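March 28, 2023

I got back from the Numton open day with sore feet, a tote bag and a head full of laptop talk, so I'd better write it down while I still remember which building was which. A few of you asked me to report back on whether it's worth the trip. Yes! Go next year if they do it again, and eat before you get there.

## Getting there

Numton refurbishes business laptops and sends them out again to schools, small offices and people like me who refuse to pay full price for a keyboard and a screen. They're in Zinden, in a long low building behind the bus depot, and if you take the train you should leave by the back exit of the station. I left by the front and had a very pleasant walk in the wrong direction, past a bakery I'd recommend to anybody (get the one with the almonds), before a man washing his van turned me around.

Registration was a folding table, a stack of stickers and a lot of friendly confusion over who was on the morning tour and who was on the later one. I'd signed up for the later one and they let me join the morning one anyway.

## The intake hall

Our guide was Albertina Vieira, who runs the software side and has the sort of voice that carries to the back of a group without anyone feeling shouted at. She started us at the intake hall, where the pallets come in. Each machine gets wiped first, then checked for the obvious things like a swollen battery or a missing foot, and then it gets a label that stays with it until it leaves.

What I'd really come for was the next part. Anyone who has put a clean copy of Windows on an older laptop knows the feeling: the screen comes up at some enormous, blocky resolution, the sound is gone, and Device Manager is full of little yellow marks. At home I deal with this one download at a time, squinting at the sticker under the machine to see which version of the model I have. Numton handles 91 different models at the moment, and they obviously can't have people squinting all day.

So they wrote their own tool, called Pelell. It reads the hardware IDs off the machine, looks them up in a library kept on a server down the hall, and installs what matches, chipset first, then graphics, then network and sound and all the small stuff. The library holds 3,031 packages. Albertina put the list up on the wall and scrolled through it for us, and I will admit I enjoyed that more than a grown person should.

Somebody asked why they don't just let Windows Update fetch everything. She said they do, for plenty of machines, but that it sometimes hands an older laptop a graphics driver that technically fits and then drops the brightness keys. They'd rather install the version they've tested and let the new owner update later if they want to. I've lost those same brightness keys twice on my own kitchen laptop, so I was nodding along like a dashboard dog.

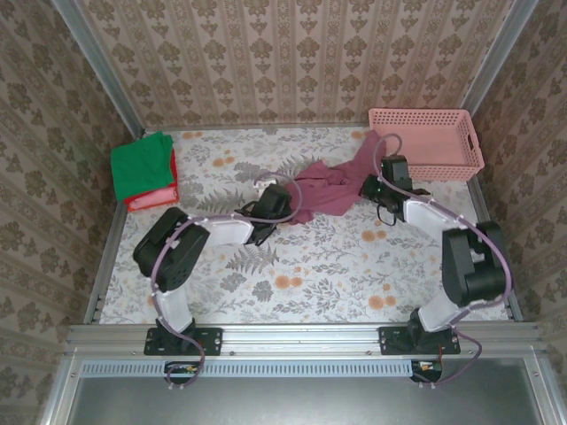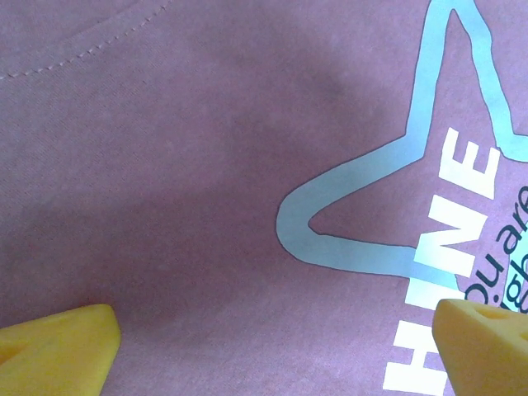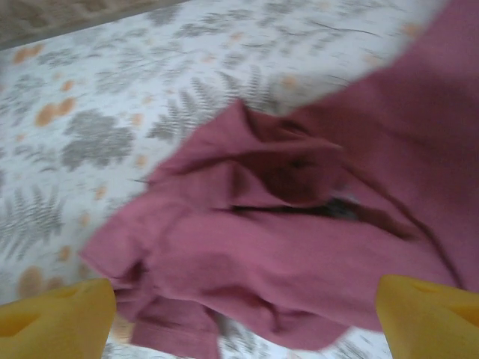

## The driver bench

After coffee (good) and a sandwich (small) we got to try Pelell ourselves. They had set us up in pairs, each pair with a laptop that had a bare system on it and nothing else. My partner was a retired bookkeeper who had come with her nephew and lost him somewhere near the coffee. She did the typing and I read out the instructions, and we got along famously.

The steps were on a laminated card, and I copied them down:

1. Plug in the network cable. Wireless won't be there yet.
2. Start Pelell from the USB stick and let it finish the scan before touching anything.
3. Check that the model it shows matches the label on the lid.
4. Click **Install all** and leave the lid open.
5. Restart when it asks, then open Device Manager and look for yellow marks.

Ours asked for a restart two times, and during the graphics install the screen went black for long enough that my partner looked at me as if I'd done it. Apparently the black screen is perfectly normal and the card could have said so. I mentioned it to Albertina and she wrote it on the back of her hand.

At the end we had one yellow mark left, a fingerprint reader. The library had two packages for that reader and the tool had skipped both, so we picked the newer one by hand and the mark went away. I was ridiculously pleased.

## The talk

The last item on the program was a talk in the canteen about Echeverría, the project that keeps old installers from disappearing when manufacturers tidy up their download pages. It ran 72 minutes and could have stood to lose a few of them, but the middle stretch was excellent. The speaker went through how they check that a saved installer is the same file the manufacturer put out, by comparing the digital signature and a checksum, and what they do when a signing certificate has expired. I've always clicked straight past that sort of thing. I've since gone through my own downloads folder and thrown out a fair bit that I couldn't vouch for, including a "driver updater" I have no memory of installing.

## Odds and ends

- The building is all on one floor and the doors are wide, though the canteen is a long way from the entrance.
- They sell refurbished machines at the end of the tour. I didn't buy one. I did buy a charger.
- Bring a sweater. The server room is part of the tour and they keep it chilly.
- You can't take Pelell home with you, since it only works with their own library. I asked, and so did everyone else.
- The tote bag is roomy and has already been to the grocery store.

I took the train home by way of the almond place, and they were sold out.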